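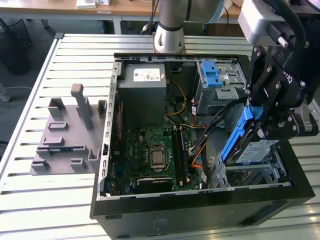 3. Taking the old tower apart

By May we had finished the reading part of the project and were more than ready to get our hands on a real computer. Ours was an old black desktop (we called it Dantas, after the name on the storeroom shelf it came from), and we worked on it lying on its side with the side panel off, so that everything inside faced up. I really recommend this to anyone trying it for the first time! With the tower standing up you spend half the afternoon with your head tilted, and small screws fall wherever they like.

Ainhoa Goicoechea, my project partner, drew a map of the inside before we unplugged a single thing. She put the power supply in the upper left corner, then the green motherboard with its silver CPU socket, the two black RAM slots to the right of that, and the drive cage on the far side. We wrote the cable colors on the map too, yellow and black for power and orange for the SATA cable, and that saved us more than once when it was time to put things back.

The hard drives turned out to be my favorite part. They sit in blue plastic caddies, and a drive and its caddy are handled as one piece, so you don't have to touch the board on the drive itself. We did learn to keep the SATA cable well out of the way first, as it likes to wander right across the middle of the case.

3.1 What we weighed and wrote down

The power supply came to 1169 grams on the kitchen scale and one hard drive in its caddy to 600. Taking everything out took us 20 minutes the second time, and I won't say how long the first time took. Screws went into labeled jar lids, one lid for each part.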